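OK so the regional masters swim meet got moved again and I have thoughts. Thread, sorry in advance.

If you missed it, the Liloson Open was supposed to be in February. Then the pool had a filter problem, and the club put out a note late at night saying the whole thing slides to a Saturday in spring, exact one to be confirmed. That's 344 swimmers with rooms booked.

I'm one of them. I'd been building up to the 200 fly since last summer, which at my age is a stupid event to pick and I picked it anyway. My whole taper was planned backward from race day. You can't just put a taper in the freezer and pull it out later!
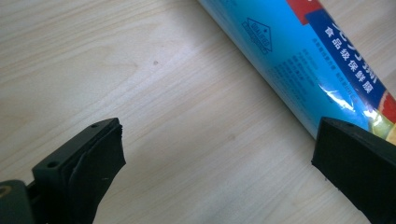
First thing I did was write to Bernadette Ó Riain, who runs entries, and ask if seed times carry over. She got back to me in under an hour, bless her. They do, and so do relay teams, as long as everybody on the relay can still make it. I'm typing all this at the table next to a box of cling film, and it got me thinking about my shoulder, because plastic wrap over an ice pack is still the best way I know to keep the thing on while you make dinner. Two times around, under the armpit, done.

Back to the meet. Refunds: you can have your entry fee back or roll it over. Rolling it over is one click on the Udeo page (scroll way down, it's under "my events" and the button is gray so it looks dead, but it works). Refunds are slower. My lane mate asked for hers on day one and she's still waiting.

Hotels are a different story. The club can't do anything there. Mine let me move the booking for free after I called and was very, very nice. Calling got me further than the app did, for what it's worth.

People keep asking if the order of events is changing. As far as I know it's the same 8 sessions, same order, 1500 free first to get it out of the way. Liam Keogh is still meet director and he told our group chat he doesn't want to touch the schedule unless a ton of people drop out.

Now, my actual gripe. The other big meet in our area, the one Piludex sponsors, is in spring too. If these land on back-to-back weekends a lot of us are going to have to choose. I love the Liloson pool (deep, fast, decent blocks) but Piludex has a warm-down pool and after a 200 fly I need somewhere to go and die quietly.

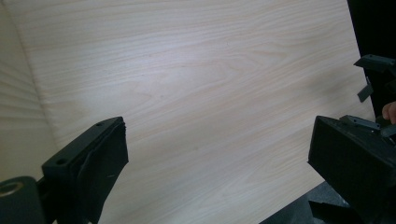

So the new training plan. I asked my coach and she said take one easy week, then go back to base work like the last block never happened. Which, ouch. Four swims a week, one of them all kick, and dry-land at home twice. I don't have a gym so home means bands and planks and a lot of wrist and forearm stretches with my palms flat on a wooden surface, fingers pointing back at me. A flat one like this is perfect, you just lean in slowly and hold. My elbows have been so much happier since I got into that habit.

Our club's travel fund is the other thing. We'd raised $2,962 for the van and fuel and it stays put for the new date, so if you chipped in, thank you, it's still going to the same place. If you really want yours back, message me and I'll pass it on.

Oh and someone asked about the Machala relay - yes, the mixed one, 4 x 50 medley. Still on! We still need a backstroker. If you can float on your back and move in more or less one direction, please get in touch. I swim the fly leg so at least one of us will be suffering.

I'm not mad at the club, by the way. A pool with no working filter is a pond. I'd just like a date so I can write it on the wall and start crossing off weeks.

Will post again once Bernadette confirms the Saturday. Pool opens at six tomorrow and it's all kick, so good night.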